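Kitchen Garden Lead, Brerkside Community Growing Project

Part time, 2 days a week
Based at Brerkside, just outside Casthorpe
Start date: as soon as you can, and certainly before the May planting

Do you get a bit too excited about beans? So do we, and we'd love to hear from you.

Brerkside is an old walled garden that had been left to nettles for most of a generation. Ten years ago a handful of people from Casthorpe got permission to clear one corner of it and grow potatoes. The potatoes did well, the corner got bigger, and we now look after the whole of the garden, plus a polytunnel, a long lean-to glasshouse (draughty, but we love it) and an orchard of old apples and plums along the south side. Last season 142 households had a veg bag from us at one time or another, and 367 people came to the autumn open day, which was far more than we had soup for.

The garden has grown faster than our planning has. We need somebody to take hold of the vegetable side and make it hum: what goes where, what gets sown when, what we do about the clubroot in the lower beds. You'd be working alongside our orchard lead and our sessions worker, and you'd have a real say in how the garden develops. The crop plan for next year is only half written, so you can put your stamp on it straight away!

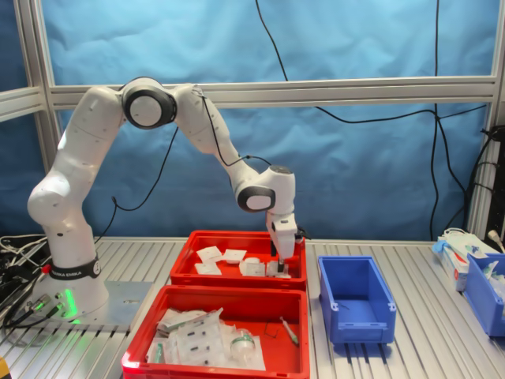

Harvest mornings are the heart of the week, and they start early. Everything is picked before the sun gets onto the beds, then washed, weighed and packed on the long benches in the potting shed, with the radio on and the kettle going. You'd run that session and keep it moving, so it helps if you can spot a split carrot at ten paces and still be cheerful with a new starter who has just pulled up the wrong row. We pick into plastic totes like the red ones on the worktable, keeping salad leaves well away from anything muddy, and they all need scrubbing before they go back on the shelf. Bags go out to Casthorpe first and then over to Bratville, where there's a pick-up point at the old school. Somebody else does the driving.

The rest of your time will be sowing, planting, weeding, watering and all the other things that make a garden go. You'd keep the sowing diary, order seed and compost, and lead a short growing session for beginners once a month. There's a fair amount of lifting and barrowing, and yes, some of it is in the rain.

We'd like you to have grown vegetables at some scale, whether that's a market garden, a big allotment or a school plot that got out of hand. You should be comfortable showing other people how to do things and happy to make a decision when the weather changes its mind. A driving licence would be useful but you don't need one, and there's a bus from Casthorpe that stops at the end of the lane. If you've grown under glass before, please tell us, as the lean-to has never quite lived up to its promise.

You'll get paid holiday, a training budget, waterproofs that fit and more courgettes than you can reasonably eat. The lunch is very good too. Everyone sits down together and it's nearly always something from the garden.

To apply, send us a letter of no more than two sides telling us what you've grown, what went wrong and what you'd like to try here. Please add the name of someone we can talk to about your work. Post it to the Brerkside office or drop it in at the garden gate, where there's a green letterbox. You're very welcome to come and look round first, and Wednesday mornings are best for that.

Posted 19/11/2025. We'll read letters as they come in and will close the post once we've found the right person.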